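Ticket: Counsel visit bookings rejected after custody order extended
Product: Zotley Custody Scheduler
Site: Dresstead remand unit
Reported by: Glenys Penry, court liaison
Assigned to: Heledd Skyrme, application support
Priority: High
Status: Resolved, follow-up open

Initial report (Penry)
Since the remand order for one detainee was extended, every request from his defense team for a visit is refused with "Order expired or not in force." The extended order is on file and shows the correct end date on the order screen. We have three lawyers on the record and none of them can get a slot. The next hearing is close, and the judge has already asked why counsel was turned away. Please treat as urgent.

Response (Skyrme)
Confirmed in the log. The booking service returns code 13 on each attempt, the generic refusal for any order it believes has lapsed. The order screen and the booking service read from different tables. The order screen reads the court feed directly. The booking service reads a local copy refreshed by the Owen sync job. Checking whether that job ran on Sunday.

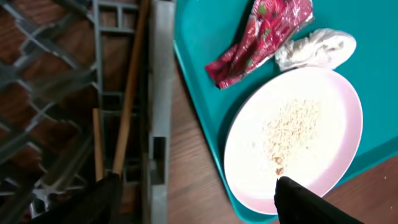 The job did run, and it reported success. It processed more than 1000 orders and wrote no errors. The extended order was in the batch. The local copy still holds the old end date, so the record was read and then dropped before the write.

Please send the following from the order screen:
Order type
Parent order reference
Any conditions entered by the court

Do not re-enter the order by hand. A duplicate will block the sync for that detainee until it is removed.

Reply (Penry)
Order type is "Extension." Parent reference is filled in. Conditions: counsel to attend one at a time, no papers to be handed over without prior inspection. The conditions are new. The first order had none.

Response (Skyrme)
The conditions field is the likely cause. Steps taken on the test system:

1. Loaded an extension with no conditions. Local end date updated. Booking accepted.
2. Loaded the same extension with one condition. Local end date updated. Booking accepted.
3. Loaded it with both conditions. Local end date not updated. Booking refused with code 13.
4. Repeated step 3 with the second condition shortened. Result unchanged.

Length is ruled out. With two or more conditions the court feed sends them as a list, and the sync job expects a single text value. It skips the record and counts it as processed — hence the clean report.

Workaround for the site, pending a fix:
Open Admin, then Local Orders.
Find the detainee and select Override End Date.
Enter the date from the signed order, not from the screen.
Tick "Conditions apply" and type them into the notes box.
Save, then restart the booking service from the Services tab.

The override does not enforce the one-at-a-time rule. The desk will have to check that no two lawyers are booked into the same slot.

Reply (Penry)
Override done. First booking went through at 4 p.m. The second lawyer has the following slot. The restart took longer than expected and the desk lost the visitor list for a few minutes, but it came back complete.

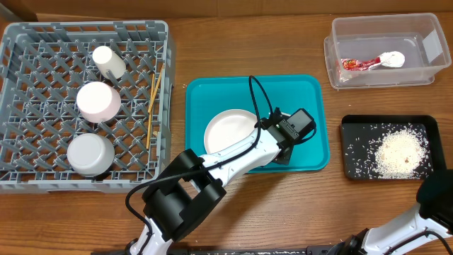

Tray and dish rack on the table.

Response (Skyrme)
Noted. The list is rebuilt from the Farside archive after each restart, so a short gap is normal. With 3000 entries in the archive it should not exceed a few minutes. Open a separate ticket if it does.

Patch applied to the sync job. It now accepts a list of conditions and joins them into one field, separated by semicolons. A skipped record is written to the error log with the order reference. I reran the last batch and found 4 other extensions with the same fault. Two had already ended. The other two have been corrected and the sites informed.

Please remove the override now. If it is left in place, it will mask the next extension.

Reply (Penry)
Override removed. Local end date matches the order. Test booking accepted, then canceled. Can the system refuse a second lawyer in the same slot? The desk is checking by eye at present.

Response (Skyrme)
Not in the current version. Conditions are stored as plain text, and the booking service does not act on them. Logged as a change request and linked here. Until it is scheduled, keep the manual check — one name per slot, confirmed against the signed order.

Fault closed. Change request remains open.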